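I love popcorn. I love eating it, and I love the noise it makes, and one Friday my friend Griet Geerts asked me why it pops at all when a pea or a grain of rice just sits there. So I went and found out!

Every popcorn kernel is a seed with a hard, shiny coat called the hull. Tucked inside is lots of starch (the same stuff that makes potatoes fluffy) and a teeny bit of water. You can't see the water or feel it, but it's in there.
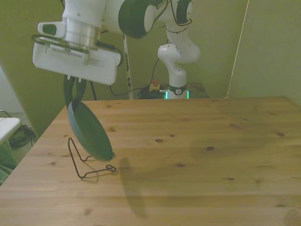 How hot does a kernel have to get before it pops?

It needs to reach about 400 degrees Fahrenheit, and that's much hotter than boiling water.

As the kernel heats up, the water inside tries to turn into steam. Steam wants a lot more room than water does – and the hull won't let it out. So it pushes and pushes, and the starch goes soft and gooey like jelly. 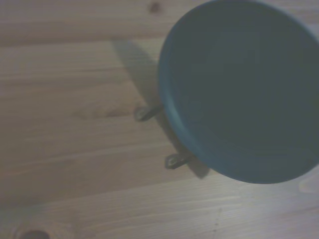 Then the hull cracks. Pop! The steam rushes out, the gooey starch puffs up like foam, and it cools so fast that it sets in that funny cloud shape. The kernel has turned itself inside out, really. The white part you eat used to be the middle.

Some kernels never pop, and I always find them at the bottom with my teeth (ouch). Usually they have dried out too much, or they have a tiny crack where the steam sneaks away.

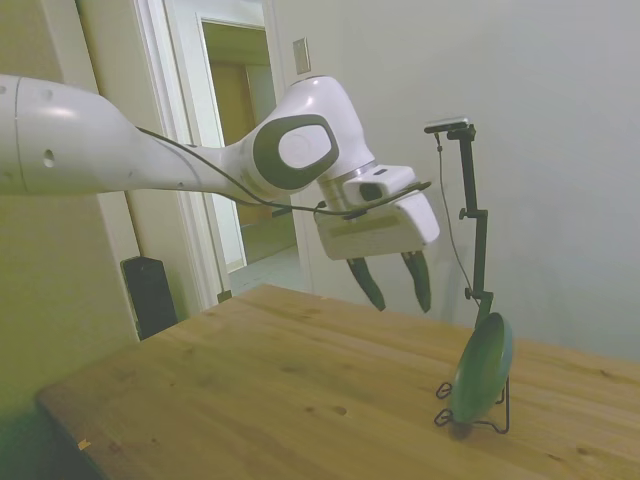
*Hot pans are a grown-up job, so ask for help before you make popcorn.*

Next time there's a batch going, shut your eyes and listen. The pops start slowly, then come all in a rush, then slow down again.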